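Remura Cafeteria Cutlery Sorting, Project Report
Maximiliano Iglesias and Edgardo Gatchalian
11 March 2018

Why we did this

The student cafeteria in Remura Hall puts out plastic cutlery in one deep tub. Forks and spoons all together. At lunch people dig around, pull out three things, drop two back. Slow line, and kind of gross. Our question: do separate boxes, one per kind, make picking faster? And how much work is it to keep them sorted?

Setup

One wooden table against the wall. Clear plastic boxes, because we wanted people to see what's inside without reading anything. Plastic forks and spoons, mostly white, some colored ones so we could talk about a specific piece ("the yellow fork") when going over our notes. 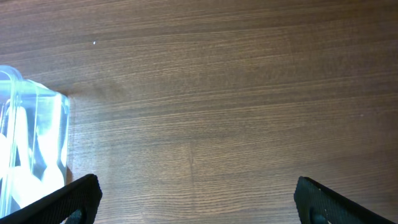

We left knives out. Edgardo wanted them in but three boxes side by side got crowded on the table, and the cafeteria runs out of knives half the time anyway. Maybe next round.

Each trial went like this. Loose pile on the table, one person sorts, the other one times. Then a third person from our class walks up and takes one fork and one spoon. We did 40 sorting trials and 60 picking trials. Sorting trials used small piles, otherwise we would still be there.

Rules for sorting
- One piece at a time, no grabbing handfulls.
- Forks left, spoons right. Did not swap sides between trials.
- Color doesn't matter, a yellow fork goes with the forks.
- Direction doesn't matter either. Tines up, tines down, crossed over each other, all fine as long as it's the right box.

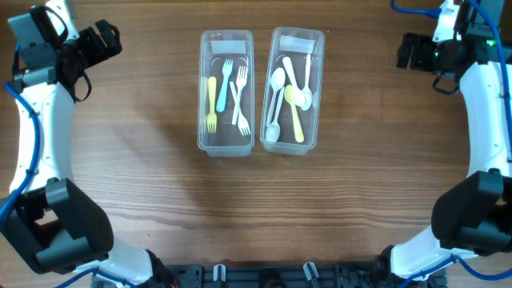 What we found

Picking was faster from two boxes. Median went from 21 seconds for a set of five pairs out of the mixed tub to well under that with the boxes. Nearly all the saved time was forks, they hook on each other and on the spoons.

Sorting was the annoying part. Overlapping pieces are the problem. When a spoon handle lies across a fork you move one and the other slides, then you reach twice. Our times for piles with crossed peices were all over the place and we should have recorded which piles had crossings from the start. We only started writing it down in the second session. 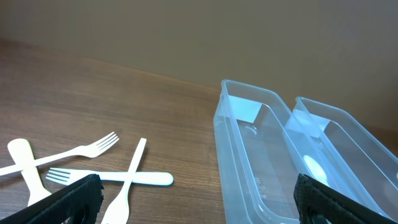 White on white was harder than we expected too. Handles look the same, so you end up checking the other end before you pick it up. Maximiliano tried sorting by feel with eyes closed, did ok on spoons, poked himself on a fork. Not included in the data.

Problems

Boxes are light and slide if you bump them. Same two people doing all the sorting, so we got better at it as we went and the later trials are not really comparable to the early ones. Also the cafeteria tub holds 400 pieces and ours were nowhere near that.

Next

Try it at lunch in the Hallis dining room if they let us. Ask for a third box. Write down the crossings every time. We want the forks all facing one way for at least one set of trials, to see if the hooking goes away. Edgardo has the timing sheets if anyone needs them.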